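**Notes for session 13: perception and grasp selection from a wrist-mounted camera**
Course handout, Lastham lab sequence, May 2019. Read before the lab. The code referred to is in the `saber` package; the node names match the launch files.

## 1. Setting

The task is bin picking with toy bricks. The camera moves with the gripper, so every frame has a different camera pose and the fingers are nearly always in view. Two consequences follow:

- A detection is meaningless until it is paired with the arm pose at the time of exposure.
- The lower part of the frame needs a fixed mask. The fingers are bright and textured, and an unmasked detector will propose grasps on them.

The transform chain is base → flange → camera → object. The flange pose comes from the joint encoders at a fixed rate, the image at a lower and less regular rate. Interpolate the flange pose to the image timestamp. Do not take the latest pose in the buffer.

## 2. Frames taken while the arm is moving

Blur depends on camera motion and exposure time. For rotation about the optical axis, it grows with distance from the center of rotation, and one global sharpness score per frame hides this. The `blur_gate` node therefore computes variance of the Laplacian per tile and returns a map.

Fixed parts of the gripper do not blur with arm motion, because they do not move relative to the camera. If they are left in the score, a bad frame can pass. Apply the finger mask first, then the gate. 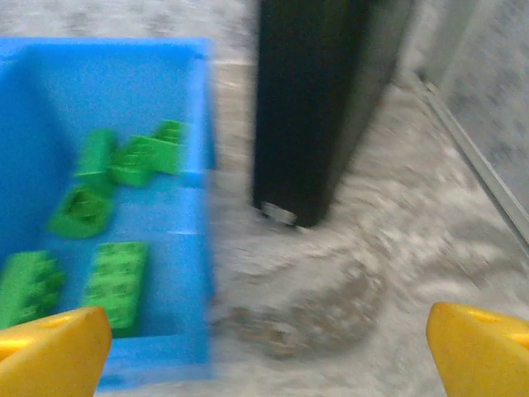
Nataša Ristić: I would not throw such frames away. The brick positions are good enough for a coarse approach, and the gate should lower the weight on orientation and leave the position estimate alone. Rejecting the frame costs a full cycle of waiting.

The objection is accepted for the approach phase. The gate now has three outputs: `reject`, `coarse` and `full`. With green bricks on a blue floor, color segmentation still gives usable centroids under moderate blur. Edge directions are less reliable, and the principal axis of a smeared blob is biased toward the direction of motion. In `coarse` mode the planner may move above a target but may not close the gripper.

Default settings:

| Parameter | Value | Applies to |
|---|---|---|
| `exposure_margin_ms` | 30 | pose interpolation window |
| `tile_threshold` | 177 | variance of Laplacian, masked |
| `max_candidates` | 2,000 | grasp sampler |

The threshold was tuned on the Heltard lighting setup. It does not transfer. Retune it whenever gain or exposure is changed.

## 3. Segmentation and pose

Bricks of one color in contact produce one connected region. A centroid taken on that region can fall between two bricks. Split the region before sampling:

1. Threshold in hue, with a low saturation cutoff to keep the lit faces.
2. Run the distance transform and take local maxima as seeds.
3. Apply watershed from the seeds.
4. Discard segments under the minimum area, and flag segments that touch the image border or the finger mask as partial.

Partial segments stay in the collision model. They are not grasp candidates.

A brick can rest studs up, on its side, or with the hollow underside exposed. These look very different from above. Evaristo Solís's template set covers each resting state separately; matching against the studs-up template alone is the most common error in submitted work. Reflections are the second. A glossy bin wall returns a faint copy of the brick color, and a loose saturation cutoff will accept it as a segment.

## 4. Grasp ranking

Each candidate is a position, a yaw angle and an opening width. The score is a weighted sum:

`s = w1 * parallelism + w2 * clearance – w3 * overlap`

- **Parallelism** compares the two contact faces.
- **Clearance** is the smallest distance between the swept finger volume and any other segment or wall.
- **Overlap** is the share of the target outline hidden by neighbors.

Clearance is evaluated for the open gripper on descent and again for the closed gripper on ascent. Students often skip the second check. In a pile, a held brick can carry or tip its neighbors, and the lift path needs its own test.

After closing, the state estimator runs once more on the wrist image. Gripper width alone does not confirm a grasp, as a finger jammed on a stud gives a plausible width. The image check looks for a segment of the target color between the inner finger faces, in the fixed region defined in `held_roi.yaml`. Bricks behind the held one may share its color, so the check must also test that the segment stays still in the image as the arm lifts – background bricks will shift. 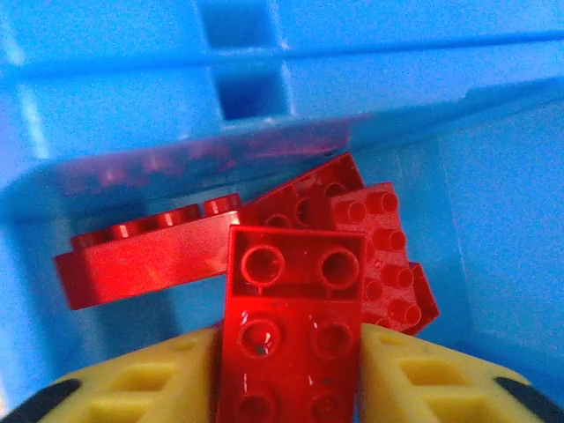 ## 5. Lab work

Use the recorded set `nondby_bricks`. Groups are assigned by Pushpa Kashyap.

1. Implement timestamp interpolation and plot the reprojection error with and without it.
2. Add the three-way gate. Report how often each output occurs during approach, descent and lift.
3. Write the held-object check as a function of two frames and the two flange poses. State the failure cases.

Submit code and a two-page report by the first session in June. Questions on the launch files go to Shahzad Satti.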